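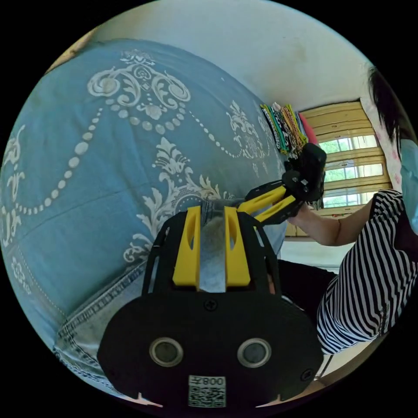
Yatziri Hinojosa reckons a throw this size is wasted on anyone who folds it, and she wrote in to tell me so. She's had her Jikell throw over the back of the couch since July and says it comes out of the wash softer every time, though she'd like it in a colour that hides dog hair. Fair enough!

Posted by Itzel Zamudio, Friday
Print | Email this page
15 shares | 10 comments

I'm firmly on the folding side, mind you. The light blue with the white scrollwork is my favourite of the lot (all those swags of little dots, I can't help it) and it's a big, generous thing, so I fold it in half longways first, then in thirds, and it goes on the shelf with the pattern facing out. Jeans get done the same day – legs together, seams lined up, then rolled up from the hem. My doona covers are another story and we won't go into them.

Jikell throw, light blue and white
Price: $71
Postage: $10 flat, or pick up from the shop on Lozano Street
Care: cold gentle wash, line dry in the shade, no bleach

We've got 19 left in the blue. The grey has sold out and Fulgencio is chasing more, but I wouldn't hold your breath before winter's over. If you're after a matching cushion, the Vulau ones are close in colour – a touch greener, I think, so pop in and hold them side by side before you buy.

Email this page to a friend | Print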